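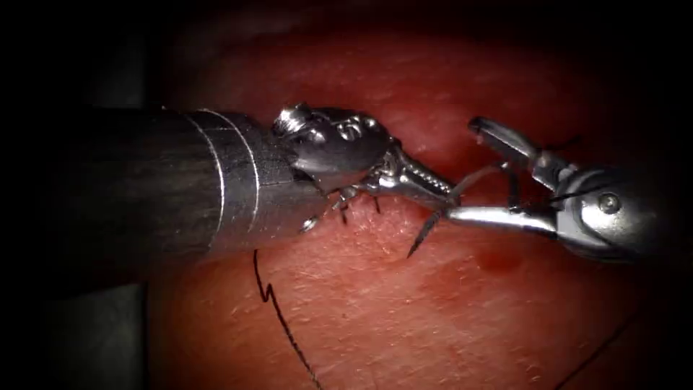 Vol. 80, p. 700

4.2 What was left behind on the tissue

We had planned, when we first sat down with the ratings from the Gallisberg sessions, to say very little about tails. The knots themselves were meant to be the main course, and the short ends of thread standing up from them were going to get a sentence or two near the end, along with needle marks and other small matters. That plan lasted until Bit-na Yeom had worked through the first box of rating sheets, because in the margins, where the raters had been told they could write whatever they liked, there was hardly anything else. "Tails too short." "Tails long, one lying back in the wound." "Nice knot, untidy finish." "Where did the other end go?" So this section is a good deal longer than we meant it to be, and we hope the reader will bear with us, as we have come to think the raters were looking in the right place.

By a tail we mean the free end of suture that remains once a knot has been tied down and the working thread has been cut away. Every knot in our material was tied in black braided thread (Vurkberg, the medium weight), and we chose black for the plain reason that it can be found again. On pale tissue a dark tail stands out well enough to be judged at a glance, even when there is some blood over the wound. Eun-ji Sung, who has taught suturing for many years and whose patience with the rest of us has been considerable, likes to tell learners that a tail should be long enough to hold and short enough to forget. We didn't turn that into a measurement. The raters were given a three-step scale (short, fair, long) and a second line for direction, where they could mark the tails as upright, flat or folded back under.

The second line caused more talk than the first. Thread has a memory, as anyone knows who has unwound it from a packet, and a tail cut from a length that has been coiled will often try to curl again as soon as the tension is off it. Several tails cut from one knot will therefore seldom agree with one another. They lean, they cross, and now and then one of them stands straight up while its neighbour lies down flat. Leszek Pawłowska began by marking all of these down, and Chang-ho Hyun began by marking none of them down, and the two of them spent most of a Monday going over sheets together until they had a rule they could both live with. The rule, as finally written, was that a spread of tails should be accepted so long as none of them lay between the edges of the wound and the knot itself sat squarely over the line of closure. A bunch of ends fanning out in all directions was fine. A single end tucked down into the gap was not, however neat the rest might be.

In all, 3686 knots were rated under the revised rule. Agreement between the raters on tail length was good from the start and stayed that way. Agreement on direction was poor in the early sheets and improved once the rule had been written out in full and taped to the desk, and we have left the early sheets in the tables, marked as such, as we would sooner show the bumps than plane them off.

4.3 Loose ends and where they went

A second matter, closely tied to the first (we did try to find another word), was what happened to the pieces of thread that were cut off. In an ordinary closure each finished stitch produces at least one trimming, and a trimming has to go somewhere. Some learners lifted theirs away straight after the cut. Others let them lie and went on to the next stitch, meaning to come back. A short black snippet lying near a wound looks remarkably like a tail, and the raters were sometimes caught out by it, scoring a knot as having one end too many or complaining of a long, curled tail that belonged to nothing.

We asked the raters to follow each end back to its knot before writing anything down, which is slow but not difficult, and to enter any piece that couldn't be followed back as "loose". The pair of views makes the point fairly well. In the view at the head of this page, the ends rising from the tissue run together in a small tuft, and one has a tiny pale bead-like tip that is easy to overlook if you're only thinking about length. In the wider view, in Figure 3, there are three separate things to keep straight in one's mind: the cut ends at the closed incision, the long thread belonging to the needle, and a little hooked scrap lying apart from both.

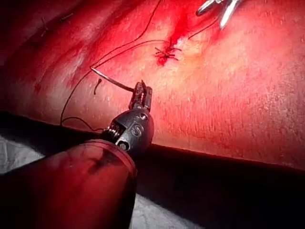 Fig. 3. Closed incision with knot and splayed cut ends; the curved needle is held in the jaws with its thread in a wide loop. The short curled piece below the needle was entered as "loose".

The long thread deserves a word of its own. Learners worry about it a great deal, and we think with some reason, for a generous loop lying over the tissue can slip across a finished knot or catch on its tails, and then the whole tidy arrangement gets tugged about. Joon-young Hong has them lay the slack well to one side of the closure before the needle is brought round, and he is rather strict about it. Others among us are more relaxed, and would let the loop fall wherever it wants to fall provided it stays open and doesn't cross itself. Our ratings can't settle the matter. The sheets had no line for slack, an omission we noticed only after the sessions were over, and the remarks that mention it in the margins are too few and too various to lean on. We would certainly include such a line another time.

What the margins do tell us is that the raters' eye for loose pieces changed how they read everything else on the sheet. Once they had been asked to follow ends back to their knots, they began to write more about the knots: whether the throws were lying flat, whether the knot had been set over the wound or had drifted to one side, whether the edges beneath it had been brought together or pulled too hard. Bit-na Yeom compared it to being asked to sweep a kitchen floor and finding that you've also looked under the table. We don't want to make too much of this, as the order in which the sheets were rated wasn't shuffled and some of the change may simply be practice.

A word, too, about blood. Smears near a wound are no fault in themselves and weren't scored. They do make a dark thread harder to follow, though, and where a tail ran into a dark patch the raters were told to leave the direction line blank and not to guess. Chang-ho Hyun argued for a fourth box, "hidden", and in hindsight he was right, as a blank can mean hidden or forgotten and we can no longer tell which. Those sheets are kept in the length tables and dropped from the direction tables.

4.4 Changes to the teaching notes

The Gultora teaching notes, which had been handed out at Gallisberg in one form or another since well before this study, said nothing of trimmings and gave tails a single line. The revised notes ask the learner to cut, to look, to lift the scrap away and only then to pick up the next stitch. They also ask for the tails to be checked once more when the row is finished, as an end that stood clear when it was cut may have been pressed down by the thread passing over it later. Eun-ji Sung wanted the check done after every stitch, and the rest of us thought that learners had enough to be getting on with, so the notes say "at the end of the row, or sooner if you have a doubt". The wording of the full notes is given in the appendix, together with the rating sheet in its last version and the rule on direction as it was taped to the desk.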